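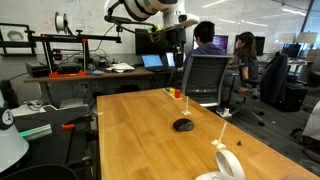

Abb. 1: Der lange Holztisch mit Bausteinen, zwei weißen Ständern und Computermaus.

LIESMICH zur Bildsammlung »Stindis: Dinge auf dem langen Tisch«
Stand: 09.04.2024
Zusammengestellt von Thitima Khunthong, durchgesehen von Cameron Faulkner

Schön, dass Sie hier gelandet sind! Stindis ist eine kleine Sammlung von Aufnahmen, in denen es um alltägliche Gegenstände auf einer Tischplatte geht: was daraufliegt, was daneben steht und wie sich ein paar wenige Dinge auf einer ziemlich langen Fläche verteilen. Sie gehört zur Reihe Fencombe und enthält in der jetzigen Fassung 1805 Bilder in 56 Ordnern. Wer die Vorgängersammlung Jornine kennt, wird sich schnell zurechtfinden, denn die Ordnernamen sind nach demselben Muster gebildet (nur die Unterstriche haben wir endlich vereinheitlicht, darum war oft gebeten worden).

Aufbau

Jeder Ordner enthält die Bilder, eine Textdatei mit den Namen der Gegenstände und eine Datei notizen.txt, in der wir festhalten, was uns beim Durchsehen aufgefallen ist. Die Notizen sind mal drei Zeilen lang und mal eine ganze Seite, je nachdem, wer gerade daran saß.
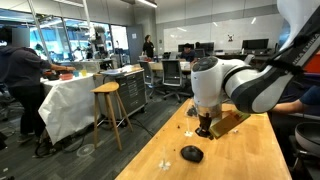

Muss ich alle Ordner herunterladen, um mit der Sammlung zu arbeiten?
Für einen ersten Eindruck genügt der Ordner »probe«, der 97 Bilder enthält und dieselbe Struktur hat wie alle übrigen. Die restlichen Ordner lassen sich später einzeln dazunehmen.

Benennung der Gegenstände

Bei den Namen haben wir uns für schlichte deutsche Wörter entschieden: Maus, Baustein, Ständer, Tisch, Stuhl. Farben stehen hinter dem Wort und werden kleingeschrieben, also »Baustein rot«. Wenn etwas nicht sicher zu erkennen ist, heißt es »Kleinteil dunkel« oder »Kleinteil hell«, und wir bitten herzlich darum, es in abgeleiteten Fassungen auch so zu lassen. 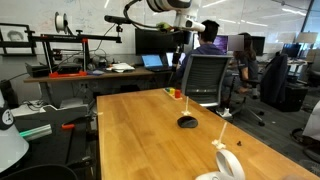

Über die Wortwahl für dünne, aufrecht stehende Dinge haben Cameron und ich länger gesprochen als über alles andere in dieser Sammlung. Im Entwurf vom Mai stand noch »Stift«, was ständig mit Schreibgeräten verwechselt wurde, und so wurde daraus »Ständer weiß«. Der Name gilt auch dann, wenn ein Stück etwas schief steht wie das rechte der beiden auf dem Tisch, und er umfasst immer den kleinen Fuß mit. Die Bausteine am hinteren Ende dagegen bekommen jeder einen eigenen Eintrag, und die helle Unterlage, auf der sie liegen, heißt »Unterlage hell«.

Hintergrund und Ränder

Möbel und Geräte hinter dem Tisch sind nur grob benannt. Angeschnittene Gegenstände erhalten den Zusatz »Rand«. In Fassung 3 fehlte dieser Zusatz noch in etlichen Ordnern; wer die alten Dateien besitzt, tauscht sie bitte aus. 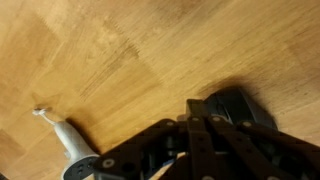

Wie gehe ich mit Schatten auf dem Holz um?
Schatten werden in Stindis nicht als Gegenstände geführt und haben keinen eigenen Namen. In den Notizen dürfen sie natürlich erwähnt werden, ebenso Maserung und Flecken im Holz.

Rückmeldungen

Fehler in den Namen melden Sie am besten mit Ordner und Bildnummer über das Formular der Projektseite Montecinos. Wir freuen uns über jede Zuschrift, auch über sehr kleine Korrekturen, und tragen sie gesammelt in die nächste Fassung ein. Bis dahin stehen sie in der Datei offene_punkte.txt im Hauptverzeichnis.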